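Clodura Help Desk
My Tickets
Knowledge Base
Club Accounts
Sign out

Ticket: Live scoreboard total doesn't match the scorebook
Opened by: Senad Stan, Prendov Cricket Club
Assigned to: Amra Vukadinović
Opened: 31 December 2020
Status: Resolved

Hello there, and a happy New Year to whoever picks this up (I hope you aren't working too late tonight). I keep score for Prendov and have been using Clodura for our home games, with the Bastos board at the far end of the ground hooked up to it, and up to now I've been very pleased with the whole arrangement. Our game against Trovov has me stumped, though. My paper book says we made 300. The other scorer's book says the same, and we went through them together over tea, ball by ball, until we were both happy. The Bastos board finished on 263, and so does the match page that everybody follows from home.

It didn't hurt anything on the day, as both captains took the paper book as the final word, but our opening bat's family follows along online and they're convinced he was out well short of his hundred when he wasn't! I'd love to get the page put right. I'd also love to know what I did wrong, if it was me.

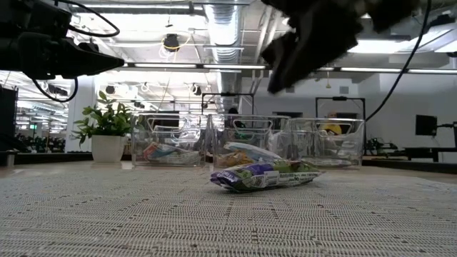
LIVE SCORING / SYNC

Reply from Amra Vukadinović

Hi Senad, happy New Year to you too, and thank you for such a clear write-up. It's a great help that you already checked the two books against each other, because that's usually the first thing I have to ask for.

The good news is that the online page and the Bastos board agree. The board only shows what the match page sends it, so I don't think there's anything wrong with the board or its cable, and you can leave all of that alone for now. It looks to me as if a stretch of the innings never reached the page in the first place.

Could you tell me a few things when you get a minute?

Which device were you scoring on, and did you change to another one at any point?
Was there a spell when the little cloud at the top of the scoring screen turned gray?
Which version of the app is shown under Settings, About?

Please don't delete the match or sign out on any device yet. Anything that hasn't been sent is still stored on the device that scored it, and signing out clears it.

Reply from Senad Stan

Thanks, Amra. I haven't signed out of anything, and I've put a sticky note on both tablets telling my family not to touch them either.

You've hit on something with the change of device. I started on the club tablet, and at drinks the battery was getting low, so I swapped to my own and carried on from there. I remember it asked me whether to "Resume here" or "Start fresh" and I chose Resume, and the score looked a bit low to me but I had the next over starting and a question from the umpire about a leg bye, and I'm afraid I let it go. I figured it would catch up. In the old days I'd have been ruling a line under it and adding it all up again, but you do get used to the thing doing your sums for you.

As for the cloud, I can't say for certain. The club tablet is propped up under the window and there's a fair bit of glare. The version is 3 on my own tablet. The club one says there's an update waiting, so I suppose it's older, though I didn't want to press anything before asking you.

One other thing, in case it matters. The bowling figures on the page are missing 10 overs. Trovov's spinner bowled nicely before drinks and he isn't on there at all, poor fellow.

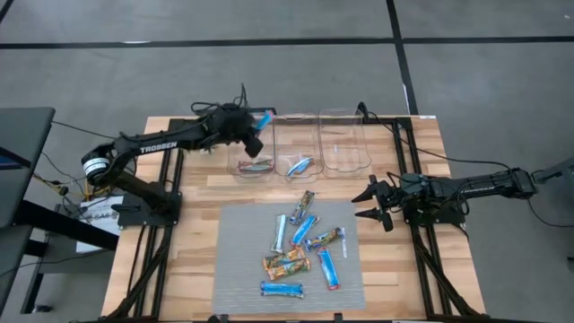

WHAT WE FOUND

Reply from Amra Vukadinović

The spinner gave it away, so thank you for adding that. I've been through the sync log for the match and this is how it went.

The club tablet was sending every ball normally at the start. It then lost its connection and kept scoring offline, just as it's meant to, holding everything in its queue. When you resumed on your own tablet, that tablet picked up the match from the last ball our server had received, and carried on from the wrong point. Everything after the swap went through fine. The overs in between are still in the queue on the club tablet, with the spinner among them.

In newer versions, a device with a queue puts up a red bar across the screen, and you have to close it before you can leave the match. The older version on your club tablet only has the gray cloud, and with the sun on it I can well believe it was hard to see. I wouldn't be hard on yourself about that.

STEPS TO FIX

1. Plug the club tablet in and connect it to your home wireless. Leave the update alone until the end.
2. Open Clodura, go to Matches, and open the Trovov game. Don't tap Score.
3. Tap the three dots at the top right and choose Pending Balls. You should see the missing overs listed.
4. Choose Send as Insert. Please be careful with this one - the button next to it, Send as Replace, would overwrite everything from after drinks.
5. Wait for the cloud to turn green, then refresh the match page on your own tablet.
6. Go to Scorecard, Recalculate, and check the total, the extras and the bowling against your paper book.
7. Once you're happy, install the update on the club tablet.

If the batters look swapped for an over or so right at the join, tell me which over and I'll turn them around from my side.

Reply from Senad Stan

Well, I made a pot of coffee and sat down and did it exactly in that order, reading each step out loud (my wife thought I was on the phone). The page now says 300! The spinner is back with all his overs, and our opener has his hundred, and I've already had a very happy message from his mother.

You were right about the join as well. The batters were the wrong way around in the over straight after drinks, so one single has gone to the wrong man. No rush at all on that.

Could I also ask, for when we start up again in April, whether there's a proper way to swap tablets in the middle of an innings? I'd like to write it inside the cover of the scorebook for whoever is filling in for me.

Reply from Amra Vukadinović

Wonderful! I've turned the batters around, so please have one more look at that over and let me know if it still isn't right.

For swapping, open the match on the tablet you're leaving, tap Hand Over, and wait for the four-figure code. Type that code on the new tablet in place of choosing Resume. If the first tablet has anything in its queue it won't give you a code, and you'll know to get it connected before you move. Hand Over does need the current version on both, so do run that update when you have a moment.

Reply from Senad Stan

Looked at the over and it matches my book. Both tablets are updated, and the sticky notes have come off. Please go ahead and close this, with many thanks from all of us at Prendov.

Ticket closed by Amra Vukadinović
Related articles: Handing over a match | Pending balls and the queue | Connecting a Bastos board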